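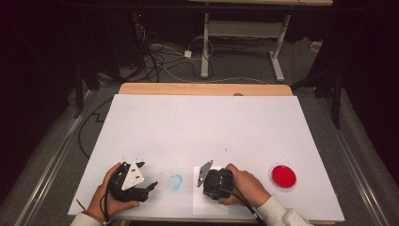
Our project looked at how a small band gets its first record heard when there is no label behind it. We followed Retuvside, a four-piece whose debut album, Stasiten, was released in March. All four members have other jobs, and the songs were written and recorded in the evenings. Most of the work we saw was done by hand. Marijke Stevens sings and plays bass, and she also handled all of the band's mail.

The album was recorded in 18 evenings at Birell, a rehearsal space with one usable room. Stijn Claeys mixed it. He kept the drums low on the first two songs, and the band argued over this until the week the files went out. We heard both versions and prefer the louder one, but the quiet mix is the one on the record.
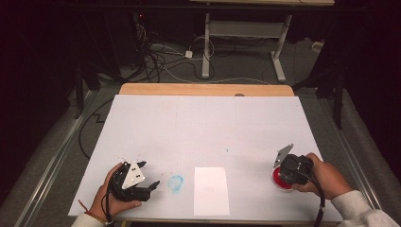 The band pressed 204 copies on vinyl and sold most of them at shows. Online, the song "Arumugam" reached 3000 plays in its first month. The other songs stayed far below that. Three radio shows played it, all of them late at night.

Our interviews have one weak point. We spoke with Stevens and Claeys at length, but the guitarist answered only by email and the drummer did not reply. The section on songwriting therefore rests mainly on what Stevens told us. Her notes on the song order are in the appendix.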